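The Fuentealba laundry room has been open again for just over a week, and I have now folded more clothes than I did in all of last winter. I'm not complaining. Okay, I'm complaining a little, but I went back a second time on my own two feet, so it can't have been that bad.

If you missed it, the shared laundry room behind the old Florkura fabric store closed in the spring when the floor started going soft under the dryers. For months everybody on our side of town was driving out to the highway with a trunk full of wet towels (our dryer at home gave up the same week, naturally) or hanging things over the bathtub. The Dolari building has a couple of washers in the basement, but you need a key from the office and the office keeps its own hours. So when the notice went up on the door that the new floor was in and the machines were hooked back up, people noticed! There was a line out to the mailboxes that first Saturday.

What I wanted to write about, though, is the clothing swap, which has come back along with it and is bigger than before. It's called Nasidness, a name that started as somebody's bad handwriting on a sign-up sheet and never got fixed. People bring in clean clothes and bedding they don't need, other people take home what they do need, and in between somebody has to sort and fold all of it. That part gets done at people's houses, mostly on beds, with the bags lined up along the wall and the radio going.

I did my share on a bed, and I got the dark bag. If you have ever sorted a whole bag of black clothes you know what that's like. Everything looks like everything else. You pull on what you think is a sleeve and up comes a corner of something completely different, and you have to lay it out flat before you even know if it's a shirt or a skirt or half a pillowcase.

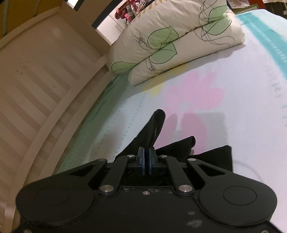

FUENTEALBA, 11/7/18 — Black cloth on a bed is how a good part of my week has gone, one piece at a time. Pick it up by a bit in the middle and it stands up like a little sail, and the rest just lies there in a sheet waiting for you to find the edges. I've learned to look for a hem. Once you've got a straight hem you've got something to line up with, and the rest of the fold comes along pretty easily.

Hortensia Cabral runs the sorting and she has opinions about folding, all of which I've now heard. Her main one is that you fold for the shelf and not for the drawer. At home I roll my T-shirts, and she let me do one whole stack that way before she came over and unrolled the top one. "People want to see the front of it," she told me. "They're not going to dig." She's right, too. I watched a man go down the whole shelf at the first swap night with his hands in his pockets, and he only took them out for the shirts that were folded flat with the collar up.

She also wants the darks shaken out before they're folded, preferably outside, and checked for lint by a window. I don't have much of a window, so I used a desk lamp and a roll of tape. It took forever. I would start on one shoulder and find more on the other, and by the time I had both done there was a fresh line of fuzz across the back from the blanket. My advice is to put a plain flat sheet down first and leave the fuzzy blanket in the closet. I figured that out on the second bag — the first bag got the fuzz.

The count so far, according to the clipboard by the door, is 2274 pieces sorted since the swap started up again. That includes socks, which go in as pairs, and it does not include the single socks, which have a shoebox of their own and are doing very well in there. Ivana Rivadeneira keeps the clipboard. She used to work the cutting table at Florkura back when it sold fabric by the yard, and she can tell you what a piece of cloth is by rubbing it between two fingers. I asked her about one black piece that I couldn't place at all, no label, no buttons, one side cut straight and the other side sort of wandering off. She gave it a rub and put it on the "useful" pile. That pile is for cloth that isn't clothing anymore or never quite was, and the quilters go through it before anyone else gets to.

As for the laundry room itself, I like the new floor. It's a speckled gray and it doesn't bounce. There are 10 washers, same as before, and they have finally moved the folding table away from the door so you don't get a cold draft down your neck while you're matching socks. The change machine is back and it takes fives. The dryers still run hot on the left side, so watch your sweaters. I asked if that was going to be looked at and was told it's on the list.

The next swap night is later in November, and the date will be on the door once the room schedule is settled. Drop-off is open before then. Clothes should be washed and dry, please, and in bags that close. Sheets and pillowcases are wanted most, any size, and kids' winter things go as fast as they come in. What they don't need right now is more neckties. There are a lot of neckties. Hortensia has a whole suitcase of them under the table and would love for somebody's school play to come and get it.

Folders are wanted too, and you can take bags home if you'd sooner do it in front of the TV. A bag takes me most of an evening, but I'm slow and I stop to try things on. Sign the sheet by the door so Ivana knows which bag went where, and bring it back by the weekend. If you're given a choice, I'd take the whites or the towels. Towels are the best job in the place, all straight edges and no buttons, and Hortensia only has the one rule for them, thirds and then half. I've asked for towels next time. I was told we'd see.

Contact the news desk | © 2018 Fuentealba neighborhood news | Back to top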